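### 4.3 Open-Day Sessions

The third part of the study took place during the April open day at the Tronwood site. Earlier sessions (Sections 4.1 and 4.2) used trained operators only. The open day let us watch people with no background in robotics use the hand-held grippers on household tasks, and let us compare their recordings with those of our own staff.

**Setting.** Two rooms in the Tronwood building were used. The front room held the Clellow arm, which replayed stored towel-folding motions on a bench. The back room was furnished as a bedroom and was used for the hand-held work. We did not tidy the bedroom between visitors beyond returning the garment to its starting place, as we wanted the recordings to include the ordinary clutter of a lived-in room. The headboard, bedding and chair stayed the same all day. Room lighting was left on from opening until closing.

**Visitors.** Around 200 people came through the building. Of these, 100 agreed to take part and signed the consent form at the front desk. Children under 12 could watch but did not handle the equipment. Participants received no payment. Each one was given a short spoken introduction by Hanane Abdel Rahman, who also ran the bedroom sessions and decided when a session should be stopped.

**Procedure.** A session had three steps. The operator first showed the full fold once at normal speed. The visitor then held the grippers away from the bed and opened and closed them until comfortable. Last, the visitor was asked to fold one garment, move it a short distance across the blanket, and let go. No time limit was given. If the garment fell off the bed, the attempt was marked as failed and the visitor could try once more. Only the first attempt is used in the results below.

Visitors were told to keep the finger pads low and to approach the garment from its edge. We gave no other advice on grip. Several asked whether they should pinch one layer or the whole stack, and the operator answered that either was fine. This turned out to matter in the analysis, as the two choices lead to different pad heights at contact and had to be labeled separately.

**Garments.** Knitted items were chosen for the bedroom task. In pilot work, thin woven shirts slid on the blanket when pushed and were hard to pick up without gathering the bedding as well. Thicker knits keep a fold better but have soft edges, and the point where the garment ends is not always clear in the recording. Figure 6 shows a folded knit on the bed with the gripper close to its edge.

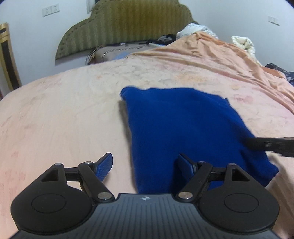

**Figure 6.** Hand-held gripper with blue finger pads near a folded blue knit garment on the bed. Part of a second gripper enters from the right.

**Recording and labeling.** Video from the gripper camera was stored in the Unis format and checked the same evening. Two annotators marked approach, contact, lift and release using the Bugti labeling tool. Where they disagreed on the moment of contact, the later of the two marks was kept. The open-day recordings were then added to the 2000 staff recordings described in Section 4.1, with a flag that allows them to be left out of training.

**Limits of the setting.** People waiting in the doorway could see the sessions before their own, so later visitors had more exposure to the task than earlier ones. We did not record how long each person had watched. The questions visitors asked during a fold also caused pauses that do not appear in staff data. These pauses were kept in the recordings and are treated in Section 5.2 together with hesitation before contact.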